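Wie kommt das Essen im Restaurant auf den richtigen Tisch?

Erklärt für alle, die schon mal sehr lange auf Pommes gewartet haben

Du sitzt im Restaurant, sagst »Nudeln ohne Grünzeug«, und irgendwann stehen Nudeln vor dir. Mit etwas Glück sogar ohne Grünzeug. Dazwischen passiert eine ganze Menge, und das meiste davon hinter einer Tür, durch die du nicht darfst. 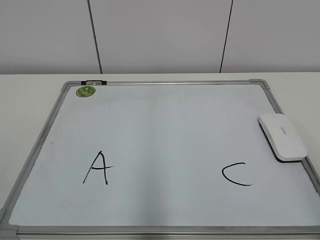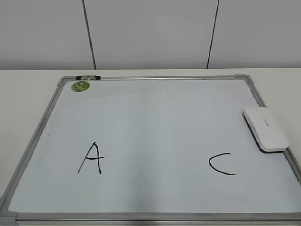
Es beginnt mit dem Zettel. Darauf stehen die Tischnummer, das Gericht und die Sonderwünsche. Der Zettel heißt in der Küche »Bon«, das spricht man ungefähr wie »Bong«. In vielen Restaurants tippt die Bedienung alles in ein kleines Gerät, und in der Küche rattert ein Drucker los. Im Restaurant Lashari schreibt Shabnam Rana noch mit der Hand. Ihre Schrift können genau zwei Menschen lesen, und einer davon ist sie selbst.

Der andere ist Aqeel Rajput. Er steht am Pass. Mit Bergen hat das nichts zu tun und mit Reisen auch nicht: Der Pass ist die lange Theke zwischen Küche und Gastraum. Aqeel liest jeden Bon laut vor, und alle in der Küche rufen »Ja!«. Wenn du zu Hause auch so antworten würdest, wären deine Eltern sehr erstaunt.

Jetzt wird verteilt. In einer größeren Küche hat jeder seinen Posten. Einer brät Fleisch und Fisch, eine kocht die Soßen, einer macht Salat, und jemand kümmert sich um den Nachtisch. Das ist der beliebteste Posten, jedenfalls bei denen, die gern probieren.

Schwierig wird es mit der Zeit. Ein Steak braucht länger als ein Salat, und ein Kloß lässt sich überhaupt nicht hetzen. Trotzdem soll an deinem Tisch alles gleichzeitig ankommen, sonst schaut Oma zu, wie Opa isst. Also fängt die Küche mit dem langsamsten Gericht an und mit dem schnellsten hört sie auf.

An einem vollen Abend gehen im Lashari 800 Teller über den Pass, Suppenteller und Nachtisch mitgezählt. Aqeel schaut jeden an, wischt Kleckse vom Rand und ruft die Tischnummer. Dann muss es flott gehen, denn Soße bekommt eine Haut, und die mag keiner.

Und wenn doch mal das Schnitzel am falschen Tisch landet? Dann sag Bescheid, bevor du hineinbeißt. Hinterher ist es nämlich deins.

Wörter zum Angeben:
Bon: der Bestellzettel
Pass: die Theke, an der die Teller abgeholt werden
Posten: der Arbeitsplatz in der Küche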